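Saturday, late

Back from the open day at Drulico and my feet hurt. Leonora talked me into it weeks ago and then drove, so I couldn't very well get out of it at the last minute. It's 42 miles to Brirkbridge and she had the radio on the whole way. I said in the car that I expected to see a machine do something slowly that I could do fast, and she told me to save it for after lunch.

They gave us stickers with our names on. Mine said Tamer Abou, with no room for the Jaoude. Coffee from an urn, 18 of us in the first group, and a welcome from a man called Bienvenido Buenaventura who used the word "journey" more than I would like. He said the company's sweeping project is called Baluyot and that it will matter a great deal to kitchens and canteens. I wrote down "who says?" on the back of my program.

The sweeping was the part I had come for. It's two white arms at a table, one holding a dustpan and the other a hand brush, and a mess to clean up: bits of bread and pastry and some torn yellow sponge. A trash bin at each end. I asked Maricel Macaraeg, who was running that table, why sponge, and she said it slides differently from bread and they wanted both. Fair enough. I asked why there were no crumbs, which is what I sweep up at home every day of my life, and she said crumbs were "a later stage." I bet they are.

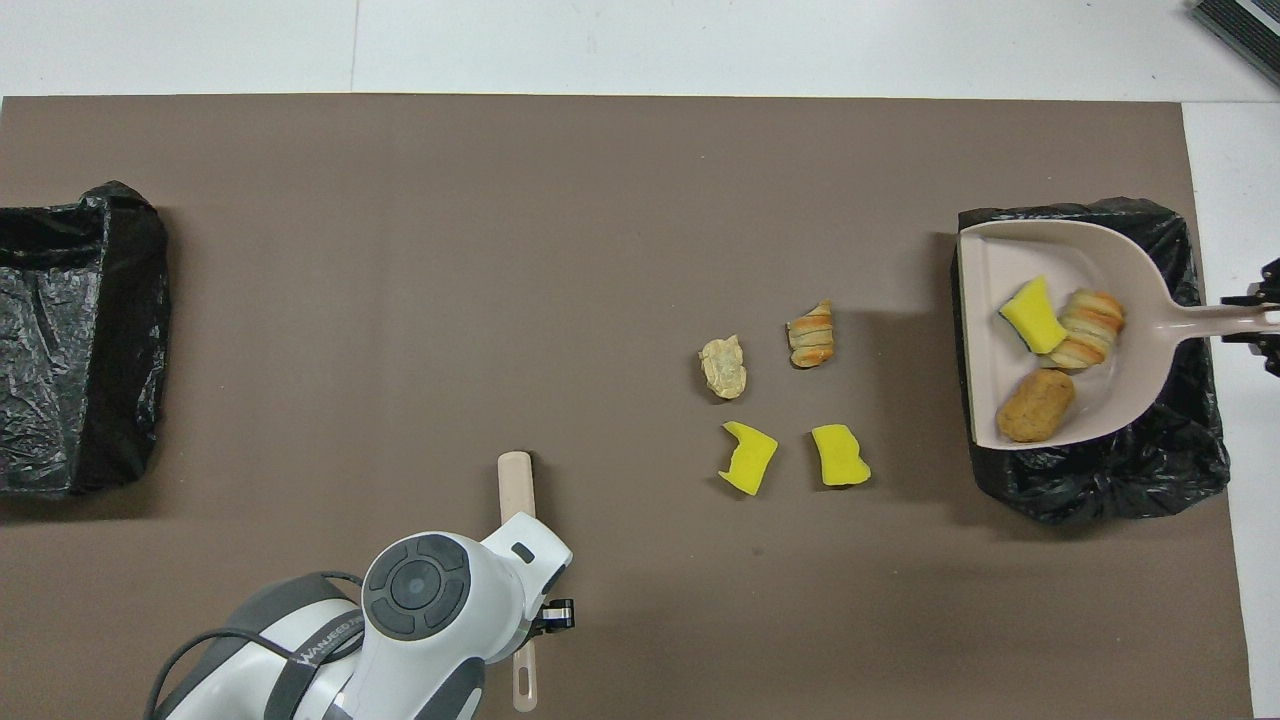

The dustpan over the right-hand bin, croissant and all. Four pieces still on the mat.

I stood there through several goes at it, long enough that the woman next to me went off for more coffee and came back. My opinion went up and down. The first thing I'll grant is that the two arms work as a pair. I'd assumed the pan would be bolted down and the brush would do everything, and that was wrong of me. The second thing is that these are ordinary tools, the sort anyone has under the sink.

What I didn't care for was the talk that went with it. Every time the brush went near a piece of pastry, Bienvenido told us how hard this was. I believe him! But a thing being hard for a machine is no reason for me to buy it. Leonora stepped on my foot when I said this, and she was wearing her walking shoes.

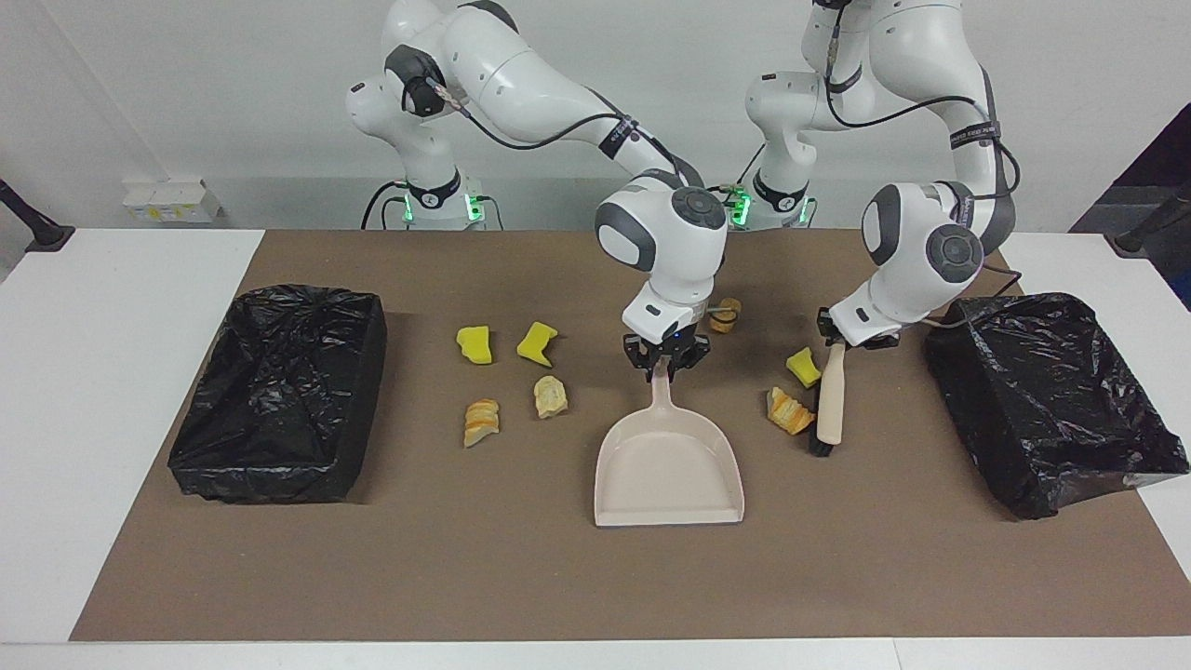 I asked what happens if somebody moves the bins. Maricel said they had tried that and it coped, mostly. I asked how often "mostly" was. She said she would have to look it up, and I liked her better for that than for anything else she told us. Jericho Evangelista, a big cheerful fellow from the group who used to manage a school kitchen, wanted to know about gravy. No answer on gravy. He and I got along very well after that.

Then I asked who puts the mess out. A person does. And who ties up the bag and carries it off? Also a person. So by my sums you have someone at the start and someone at the finish, and in the middle a very expensive way to avoid bending over. I said so, politely I thought. Bienvenido said I was looking at today and he was looking at tomorrow. I wrote that down too, with a different remark next to it.

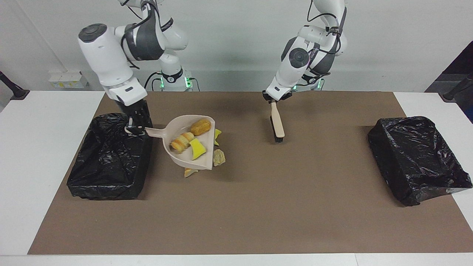

It's the stray bits that I keep coming back to. When I sweep, most of my time goes on the last piece, the one that scoots away from the brush and has to be chased around the floor with a bad word. Anybody can get the big stuff. If I were giving out prizes I'd give them for the last piece and nothing else. I told Maricel that and she laughed and said I should come and work for them. I'm 15 years past wanting to work for anyone.

Lunch was sandwiches, pretty good, egg or ham. After that there was a talk in the back room about some other outfit, Skoldale, that they hope to do business with. 43 slides. I know because the number was in the corner of each one, and I watched it go up. Jericho fell asleep around the middle and I envied him.

Leonora loved all of it. She took two brochures and says she'd have one of those in her kitchen tomorrow. I asked where she'd put it, given that she can't fit a toaster and a kettle on the same counter, and we didn't talk again until the gas station.

Must remember to send Jericho the name of that plumber. Swept the kitchen when I got in.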